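How to Hang a Framed Print So It Stays Straight
Posted 2020-05-26 by the Skendance framing bench, Gilville

If you have brought home a framed print and it has been leaning against the hallway wall ever since, you are in very good company! We sell a lot of pictures, and a fair number of our customers tell us, a little shyly, that the one they bought last December is still in its cardboard corners. Hanging it takes less time than you'd think, and you need very little in the way of tools.

What you'll need

A tape measure, a pencil, a small level, a hammer, painter's tape, and 2 picture hooks rated for the weight of your frame. If you have plaster walls, a drill and wall plugs will treat you more kindly than a nail will. A second person is lovely to have but you can manage alone (I usually do, with the radio on).

Step 1. Weigh the picture

Stand on the bathroom scale without the frame, then with it, and take one number from the other. Our large Fjeld landscapes come to 29 pounds with glass, and a single little brass hook is not going to look after that for very long. The hook packet will tell you what it can carry. Go up a size if you are anywhere near the limit.

Step 2. Choose the height

Most people hang pictures too high, and I did it myself for years. Try putting the middle of the picture at 57 inches from the floor, then sit down in the chair you use most and see how it feels. Over a sofa you'll want it lower, with a hand's width or two between the sofa back and the bottom of the frame. Keep it out of strong afternoon sun if you can, especially watercolors and anything on tinted paper.

If you can't decide, cut a piece of wrapping paper to the size of the frame and tape it up for a few days. You'll walk past it with your coffee and know soon enough.

Step 3. Mark the wall

Lay the picture face down on a folded blanket. Hook a finger under the wire at two spots, well apart, and pull it gently toward the top of the frame, just as the hooks will. Measure from the wire up to the top edge of the frame, and measure the distance between your two spots as well. For a frame 40 inches wide I like the hooks a foot apart or a bit more.

Now go back to the wall and lightly pencil where the top of the frame will sit. Measure down by the first number, and mark your two spots there. Check them with the level before you go any further, and check where the bottom of each hook falls, too - the wire rests in the curve of the hook, and the nail goes in higher up. I have patched more than one extra hole on account of forgetting that.

Step 4. Put in the hooks

Stick a small square of painter's tape over each mark to keep the plaster from flaking, and pencil the mark again on top. Hold the hook flat to the wall and tap the nail in at the angle the hook gives you. Slow, light taps are best.

Step 5. Hang and level

Lift the frame from the sides, never by the top rail, and lower it until you feel the wire catch on both hooks. Set the level on top and slide the frame along the wire until the bubble settles. Two felt pads on the bottom corners will stop it from creeping sideways every time someone shuts the front door.

A word about cleaning

Spray the cloth and never the glass, or the liquid can run down behind the edge and stain the mat. Any soft old cotton will do nicely. The deep-sided Vallberg frames only want a dry dusting.

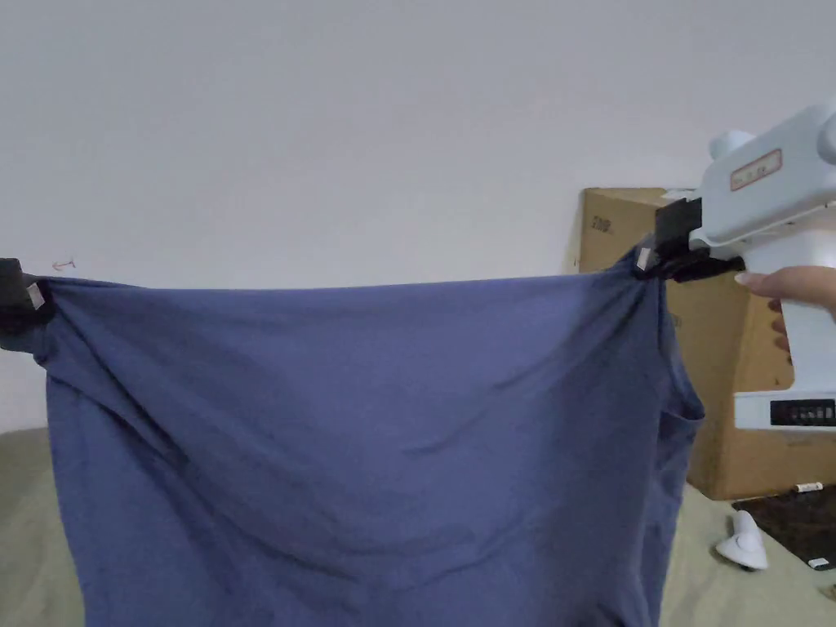 Blue cloth, held up by its top corners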